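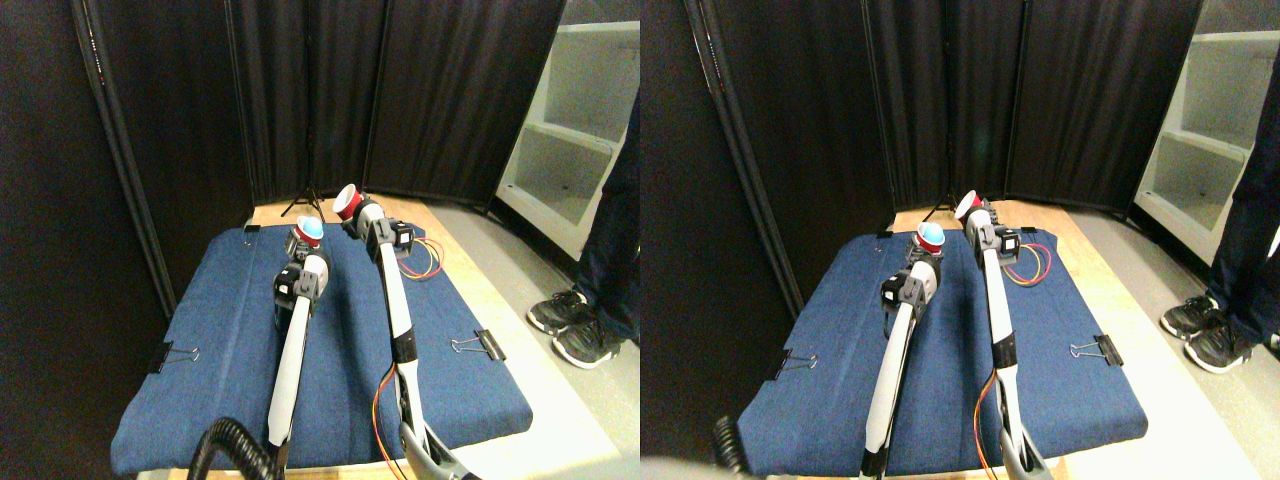

Beritport has produced plenty of crooks, but few had the cheek of the gang that robbed the Kustham ferry office one night in December. They came in through the bakery next door, took the cash box and 14 books of unused tickets, and left by the front door in borrowed deckhand jackets. The box held $3,759. The tickets were worth far more, and that's where it gets wonderful.

Sergeant Siham El Sherbiny had the serial numbers by breakfast. She rode the Garnley boat herself for a week, back and forth in filthy weather, checking stubs with a flashlight. Ticket 630 turned up in the hand of a retired piano tuner, who'd bought it at half price outside a café called Sarıgül. What a break! He even remembered the seller's boots.

Arnar Eskildsen, who ran the ferry bar in those days, still tells the story better than anyone. He was pouring coffee when the sergeant walked three men off the boat – all of them seasick, one still wearing the stolen jacket with the purser's name sewn inside.

The cash box was found in a crab pot that spring, with $92 in it.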